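Search this site
Search Go

Strike Support and Advice Fund: progress report to the Hollenstein Trust

Oct 7, 2020
By the Dernasbridge Workers' Advice Project

Your grant pays for legal advice and hardship payments for members in dispute over the changes to sick pay and pensions. This report covers the period since January.

The dispute at the Minora depot is still open. Of the 1,598 members balloted there, 1,078 voted to strike. The company asked the court to stop the walkout on public health grounds and was refused, on condition that pickets kept their distance and wore masks. The strike went ahead for 3 days.

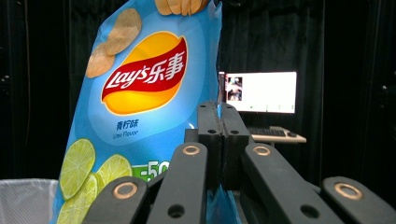 Hardship payments took up more of our time than planned. Most claims came from part-time staff on the night shift, who lose sick pay first under the new terms. We now pay within a week of getting a form, but in the first month it took far longer – we had one person checking wage slips by hand.

At Julside the march against the pension changes drew nearly 2,000 people. We trained the stewards beforehand and printed a short card on what to do if stopped by the police. There were no arrests. The council has since agreed to meet the unions, though it has not set a date.

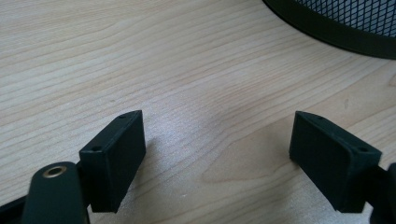

The evening phone line has been quieter than we hoped, and we would like to move part of that budget to hardship payments. We need your written consent for this before the next instalment.

Still to do: the leaflet on court orders, which is waiting for our solicitor's changes, and a second round of steward training at Julside. Accounts are attached separately.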